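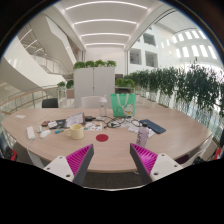

Re: [building-users] Room bookings and the table in the atrium meeting area

17th June

> Could someone set out what is changing with the bookings? I have read the
> notice on the door and the one on the intranet and they don't agree. One
> says two hours at most, the other says half a day. Also, is the big oval
> table by the atrium still first come, first served? We have used it for
> our planning meeting since December and I would like to know if I need to
> find somewhere else. And who do we tell when the heating is off?

The notice on the door is the old one. It should have come down when the Trusthorpe system was switched off, and I have asked for it to be removed. The one on the intranet is correct: half a day is the limit for any single booking, and you can't book two half days back to back in the same room under the same cost code.

The table by the atrium is now bookable like everything else. In Cavon it is listed under "Open areas" and not under "Rooms", so a normal room search will not find it. Change the drop-down at the top left first. If nothing is booked, you can still sit there without asking, but a booking takes priority and you would have to move.

Standing bookings did not carry over. There were 144 of them in Trusthorpe, and many were for groups that no longer meet, so the decision was to start clean. Please enter yours again. Cavon will let you repeat a booking for up to six months. After that you get an email asking whether you still want it, and if you don't answer within ten days it is dropped.

A few other points that have come up off list:

Cost codes. Internal meetings don't need one for the open areas. Rooms do. If you don't know yours, ask your department office, not the front desk. The front desk can't look them up.

Large events. Anything over 62 people has to go through the events form, even if the room itself is free. The form asks for a floor plan. A rough sketch is fine.

Catering. Tesfamariam Catering has the contract until December. Orders go in by noon two working days before. Cups and plates that belong in the kitchens should go back to the kitchens. The trolley is for catering items only and is collected at the end of the day.

Screens and cables. The Flurik adapters are now kept at the front desk and signed out. We bought them twice last year and would like not to do it a third time.

Heating and lights. Call extension 2425. The old address still accepts mail but is only read once a week, so please don't use it for anything urgent. Give the room number from the small plate beside the door, because the names on the screens have been changed and the building team still works from the numbers.

On the last question in the thread, about evening use: the doors lock at eight as before. If your meeting runs later, someone with a card has to be on the inside to let people out through the side entrance. That part has not changed and is not going to.

The list of room numbers and names will be posted to the intranet when it has been checked.

Building services desk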